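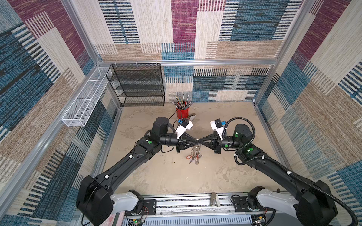

Keys, between two grippers. Story and photo from the Risolby notebook, 9/20/21

The shop wanted the keys sorted by the end of August, and it was already past that.

I had the evening shift at Dilach, which meant I sat on a stool with a cup of tea and wrote down what the arms did. Attempt 43 was the keys again. The left arm and the right arm came in over the floor and met at the rings, tip to tip, with the whole bundle hanging under them.

"Which one has it?" my sister asked. She had come to drive me home.

"I can't tell from here."

She put her bag down and looked through the panel. At her house the keys went in a dish by the door, and her four-year-old put them there.

"What is it supposed to do next?"

"Take one ring off and pass it over. Then hang it on the mesh."

"And after that?"

"After that, the dishes. Claka wants dishes by spring."

She laughed, but kindly. We waited. The fans ran. I had 132 lines in the log, and most of them said dropped or timed out. Two said done, and I had underlined both.

I thought of our mother at the Bassi laundry, with a pin of locker keys on her belt. She could find the right one with her thumb while she talked to you about something else.

"Five more minutes," I said.

My sister pulled over the other stool and sat down. I wrote the time in the margin and left the rest of the line blank.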